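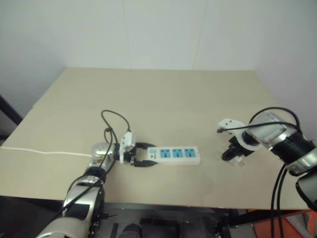
How many extension leads may be connected to a single wall socket? One. A second lead must never be plugged into the first, whatever its length or the number of outlets it offers.

1/ The Flekby Residents' Office has revised its guidance on multi-socket power strips in shared rooms. The new text applies to all 18 flats and to the ground-floor study, and takes effect on Sunday.

2/ A power strip should lie flat on a firm surface, with its cord running clear to the wall. It should not be placed under a rug, behind a mattress or beneath papers. A cord that has to cross a walkway is in the wrong place, and the strip should be moved.

3/ The white strip with three blue outlets and a blue rocker switch at one end is easily recognised. Residents are asked to turn a strip off at its switch before plugging anything in or taking anything out.

4/ Heaters, kettles, irons and tumble dryers must be plugged directly into the wall. Lamps, phone chargers and laptops may share a strip — provided that their combined load stays below the rating marked on it. Where no rating can be read, please do not use the strip.

5/ Adaptors of the cube type are no longer accepted in any shared room. Those found in use will be unplugged, labelled and held at the office for 17 days, after which they will be recycled.

6/ Please look over each strip before use. Cracks in the casing, brown marks near an outlet, a loose switch or a cord that has begun to pull away from the body are all grounds for withdrawal. Tape is not an acceptable repair.

7/ Cords should be stored in wide, loose loops. Winding them tightly around the body of the strip strains the point where the cord enters.

8/ Hefin Probert will check strips brought to the office between 4 pm and 6 pm on Sunday. There is no charge. Strips that pass will receive a dated label, and those that do not will be kept for disposal with the owner's agreement.

9/ Residents who require more outlets than a room provides should write to Dong-hyun Ki, quoting the flat number and listing the appliances concerned. Requests for additional wall sockets received before the end of May will be considered together.

10/ Printed copies of the guidance are available from the office, room 553, and large-print copies may be requested at the same desk.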